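Brick wall back in view as Stoltska Hall opens its doors

5 September 2025

The old packing room at Stoltska Hall in Cadelport is open again, and the brick is back! After 32 years behind plasterboard and several coats of cream paint, the long red-brown wall on the street side can be seen the way the people who built it meant it to be seen.

Visitors got their first look this week, and plenty of them walked straight past the coffee to put a hand on it.

The building went up 109 years ago as a warehouse for dried fruit and later did duty as a print shop, a carpet showroom and, for a short stretch in the eighties, a roller rink. The boards went up when the carpet people moved out and the place was cut into offices. Most of the folks who worked in those offices had no idea there was anything worth looking at behind their filing cabinets.

Work started in June. Medetar, the Cadelport masonry firm that did the job, took the boards down one bay at a time and found the brick in much better shape than the survey had suggested. Only 89 bricks had to be swapped out, nearly all of them low down by the old loading door, where rain had been getting in under the sill for years. The replacements came from a garden wall being taken down across town and are so close in color that even the crew had trouble finding them again once the mortar had cured.

"We'd priced for a lot worse," said the mason who ran the job. "We pulled the first board, and there was this beautiful warm wall just sitting there. Everybody stopped for lunch early so we could all stand and look at it."

Cleaning was done with soft brushes, water and a great deal of patience. Sandblasting was never considered, the firm said, as it strips off the hard outer face of old brick and leaves it to crumble. The joints were raked out by hand and refilled with lime mortar, mixed a little sandy to match a patch of the original that had survived up near the ceiling.

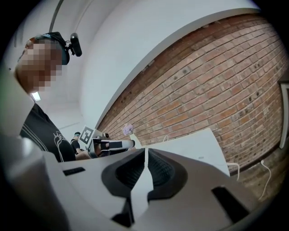
The room can hold 90 people and is meant for just about anything that needs floor space and decent company. Bookings already on the calendar include a quilt swap, a seed exchange, a beginners' fiddle group and a repair morning where people can bring in lamps, toasters and wobbly chairs. Anyone who has tried to find a large room to rent in this town on a rainy weekend will know how welcome that is.

Food for the opening came from Su, the noodle counter two doors down, which sent over trays of dumplings and had to send over more an hour later. The counter plans to keep late hours on evenings when the hall has something on.

Some traces of the building's past have been left alone on purpose. A row of iron hooks from the warehouse years is still in place, along with a painted number from the print shop that came up faintly when the brick was washed. One former print shop worker who came to the opening spotted the number right away and told everyone within reach what used to be stacked under it (envelopes, by the thousand, and one year nothing but seed catalogs).

She was delighted with the place. "It sounds the same," she said. "I clapped my hands when I walked in and it sounds exactly the same."

Sound is one thing still being worked on, as brick bounces noise around and a full room gets lively. Heavy curtains are on order for the far end and should be hung before the fiddle group gets going.

The hall is open to drop-in visitors on weekday mornings when there is no booking, and the sign-up sheet for fall dates hangs inside the street door. Parking behind the building is free after five. The side entrance has a ramp; the front has two steps up, and the top one is worn quite low in the middle, so watch your feet on the way in.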